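Ovirthorpe Record Collectors > General chat > Susia reissue, sleeve and sound

royn81
Anyone got the Susia reissue yet? Mine turned up at lunch. 30 bucks plus post. Sleeve is nice and heavy, proper spine, but the colour is way off. Original is a dirty mustard, this is more like custard.

Perla Varela
Got it in July. Colour is fine?? Originals all faded, you're comparing it to a 40 year old sleeve thats been in the sun.

royn81
Mine's been in a box. Never seen the sun. It was mustard.

kventura
Agree with Roy. Also they dropped the lyric insert. Why bother with a reissue and leave that out

Dayana A
Sound though. Side two is miles better than the Bañuelos pressing, no hiss on the slow one. I'd take custard for that.

royn81
Haven't got to side two. Is yours numbered? Mine is 281 of 461. Weird number to stop at

Perla Varela
No number on mine. Hang on, are there two versions

kventura
Yes, the Pratitz mail order ones are numbered, shop copies aren't. Same plates, supposedly. I don't beleive it, dead wax is different on mine.

Dayana A
Different how? Can you type out what's scratched in

kventura
Later, at work. Shop one ends in a B, numbered one doesn't. Will check both tonight.
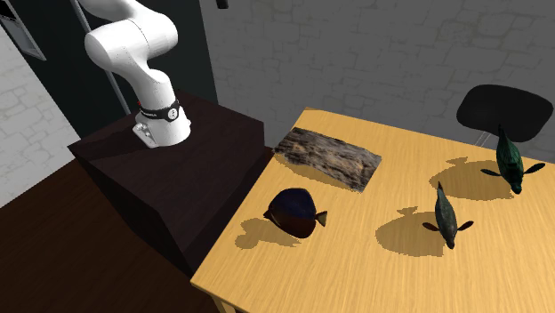 Valter Bragança
B is just the second cut, same tape. Had both here and swapped them over for a whole evening, couldn't pick it. Save your money.

kventura
On your speakers maybe

Perla Varela
Play nice. Roy put side two on and report back

royn81
Ok played it. No hiss, Dayana's right. Still custard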